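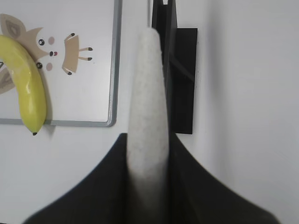

Whole beans go flat on me before I finish the bag. I order from Groletari in 2 lb bags because shipping is the same for one as for two, and by the third week the coffee tastes like cardboard. Should I freeze half of it? Or is a better canister enough? I don't have much counter space. There's a black upright mount on the wall, and I've thought of putting a small shelf next to it for a canister, but I don't want to drill holes if the freezer is the answer. I make drip coffee, two cups a day, and I grind right before brewing.

Kristine Galang
17 February 2025
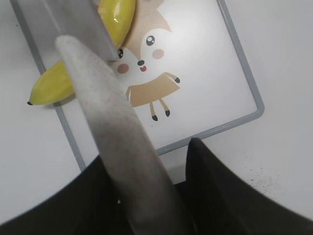 Morven Niven
Never freeze coffee. It gets wet and picks up smells. Just buy less.

Leonora Policarpio
Freezing works fine if you do it in small portions. I split each bag the day it comes, before it has a chance to sit open. Eleven days is as long as I keep beans at room temperature, so I weigh out enough for that and freeze the rest in zip bags with the air pressed out.

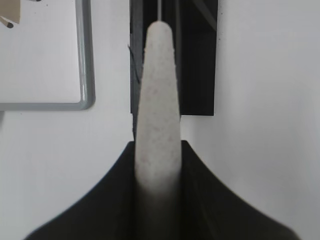 The part people get wrong is opening a bag while it's still cold. Water from the air settles on the beans. Take one portion out the night before, leave it closed on the counter, and open it in the morning. Don't put it back in the freezer after that.

A canister helps a little — mine is a Sarnska with a lid that pushes the air out — but it won't get you through a month. Keep it out of the sun and away from the stove. I wouldn't put up a shelf just for this. Also check the roast date. I had a bag from Flaltbridge that was roasted back in June, and no canister was going to fix that. 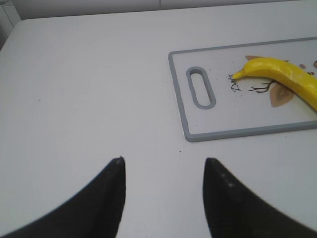 Erlinda Villanueva
Can I grind the beans while they're still frozen?

Leonora Policarpio
Most home grinders handle it. Weigh out one pot's worth per bag so you use all of it at once.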